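Mixed small stuff: one bin or lots of little ones?
Home Storage and Sorting > Bins, Boxes, Drawers

utura_attic
18 December 2018
We are clearing out the hall closet and I have ended up with a pile of things that don't belong to any category. Toy bricks, plastic animals, keys to nothing, rubber rings, bits of hardware, a bag clip. I bought the Clirow drawer unit with the little compartments and I have spent two evenings labeling it. My wife says to put everything in one open bin and be done. Which do people do?

magalhaes77
One bin. I had the drawer unit. You open every drawer looking for the thing and then you stop putting things back in them.

Nokum_Dan
Disagree. One bin works for a month, then it is full and the small things are at the bottom. I keep compartments for anything smaller than my thumb and a bin for the rest.

utura_attic
How deep is your bin?

Nokum_Dan
Deeper than I would like. If I bought again I would get something shallow, wide enough that everything sits in one layer.

etoprak
I have done this for my own house and my mother's, so I have opinions. The mistake with an open bin is the depth and the amount. If you can see the floor of the bin between the things, it works. Once you can't see the floor, it is time to take things out. I use rectangular gray ones on a table. No lids.

magalhaes77
No lids is right. A lid turns into a shelf.

pennyloaf
I have to speak up for the drawers. We have kids and if the bricks are in with the screws, someone is going to step on something or put it in their mouth. Toys in one place, hardware in another. I don't see how one open bin gets around that.

etoprak
It doesn't, if you have little ones. Mine are grown. With small children I would pull out anything sharp and anything they could swallow, and put that up high with a lid on it. The lid rule is for the other stuff.

pennyloaf
OK, then we mostly agree. I would still keep the bricks on their own. They breed.

Nokum_Dan
What about color? I went with white bins and everything shows, including dirt. Clear ones look messy from across the room.

utura_attic
My wife wants clear. She wants to know what is in there without walking over.

magalhaes77
Clear ones scratch and then you can't see in anyway. Get gray.

etoprak
Gray here too. Bright things stand out against it, which helps you find them. The dark stuff is harder, black rubber rings and so on. I lean over and look.

pennyloaf
Do you sort what goes in or just tip it?

etoprak
I tip the whole pile out on the table first and throw away what is broken. What is left goes in the bin and I don't sort it further. If I find I am always after one kind of thing, that kind gets its own box. Batteries got their own box that way. So did picture hooks.

Nokum_Dan
That is sorting with extra steps.

etoprak
It is sorting only the things I look for. I have never gone looking for a plastic dinosaur.

pennyloaf
My son has. At bedtime.

utura_attic
We have a dinosaur too. It lost its place when the toy box went to my sister in June. I am leaning toward the shallow bin now, and keeping the drawer unit for screws and wall plugs. The labels are already on so it would be a shame to waste them.

magalhaes77
Told you. One bin.

Nokum_Dan
One bin and a drawer unit. That was my answer.

pennyloaf
Two bins if you can spare the room. When the first one fills, you go through it and move the keepers over.

utura_attic
Is food ever a problem for anyone? I found a very old onion in the closet pile.

magalhaes77
Once. A walnut. Check pockets and bags before you tip them.

etoprak
Check everything. On the two bins, I agree with pennyloaf. Put one right behind the other on the table so you can reach both without getting up. Keep it to a mix you can look over quickly, a toy brick, a dinosaur, a few shiny odds and ends, with some floor showing.
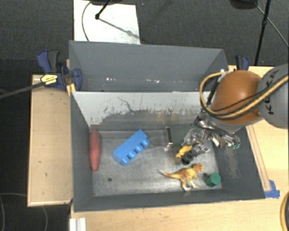

As for the drawer unit, I would keep it for the screws and leave the spare drawers empty for now. You will know by spring which ones you need.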